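4. Acquisition des démonstrations par téléopération en simulation
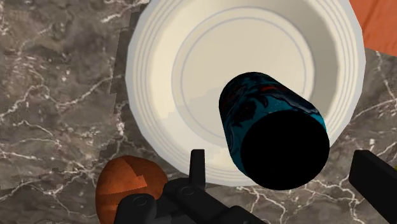
Figure 3. Vue de la caméra de poignet pendant une démonstration de la tâche « boîte et bol ». La boîte cylindrique se trouve au-dessus du bol, entre les doigts de la pince.

4.1. Poste de téléopération

Les démonstrations ont été enregistrées dans le simulateur Mimunby, couplé à l'interface de commande Sollero. L'opérateur tient une manette à six degrés de liberté dont les déplacements sont transmis à l'effecteur du bras simulé. La commande est relative : une gâchette active le suivi, et son relâchement fige la consigne, ce qui permet de ramener la main dans une position confortable sans déplacer le bras. L'ouverture de la pince est réglée par une seconde gâchette, à course continue.

Deux vues sont affichées à l'écran, l'une fixe, en surplomb du plan de travail, l'autre attachée au poignet. Lors des essais préliminaires, menés en juillet, seule la vue fixe était disponible. Les opérateurs jugeaient mal la hauteur de l'objet par rapport au bord du bol et lâchaient souvent trop tôt. Nous avons donc ajouté la vue de poignet (figure 3), où les doigts restent visibles et où la position de l'objet saisi par rapport au rebord se lit plus facilement. Les essais préliminaires ne font pas partie du corpus.

4.2. Tâche et consignes

La tâche consiste à saisir une boîte cylindrique posée sur le plan de travail et à la déposer dans un bol. D'autres objets, parmi lesquels des fruits, sont disposés à proximité et ne doivent pas être déplacés. La position du bol, l'orientation initiale de la boîte, l'emplacement des objets voisins et la texture du plan de travail sont tirés au hasard au début de chaque épisode.

Aucune trajectoire n'était imposée. Les opérateurs savaient seulement que la boîte devait reposer dans le bol, pince ouverte et bras dégagé, à la fin de l'enregistrement. Certains redressaient la boîte avant de l'amener au-dessus du bol, d'autres la présentaient inclinée et la laissaient glisser le long de la paroi. Les deux stratégies ont été conservées. Nous revenons en section 6 sur la difficulté que cette diversité pose à une politique apprise par simple régression.

4.3. Enregistrement et tri

Chaque épisode contient les images des deux vues, les positions articulaires, la pose de l'effecteur, l'ouverture de la pince et la consigne envoyée par la manette. La durée est limitée à 300 pas de commande. Un épisode qui atteint cette limite sans dépôt est compté comme un échec.

Nous avons recueilli 439 épisodes. Parmi eux, 48 ont été écartés, soit pour échec, soit à cause d'un contact violent entre la pince et le bord du bol, que le simulateur résolvait par un saut de position non physique. Les épisodes comportant une reprise, par exemple une boîte lâchée puis ressaisie, ont été gardés dès lors que le dépôt final était correct. La durée médiane des épisodes retenus est d'environ 206 pas.

Les phases d'immobilité en début d'épisode, pendant lesquelles l'opérateur observe les objets, ont été supprimées automatiquement par seuillage de la vitesse de l'effecteur. Les pauses situées juste avant l'ouverture de la pince n'ont pas été modifiées. Elles correspondent le plus souvent à un ajustement visuel, et leur suppression dégradait la précision du lâcher lors de l'apprentissage.

4.4. Comparaison avec le guidage manuel

Un second jeu de démonstrations a été réalisé sur un bras réel Akande par guidage manuel, l'opérateur déplaçant directement le poignet du robot. Les mouvements obtenus sont plus réguliers au moment de l'approche, mais la main de l'opérateur apparaît dans une partie des images de la caméra fixe. Ces images ont été exclues de l'entraînement visuel. Les trajectoires articulaires correspondantes servent uniquement à l'évaluation présentée en section 5.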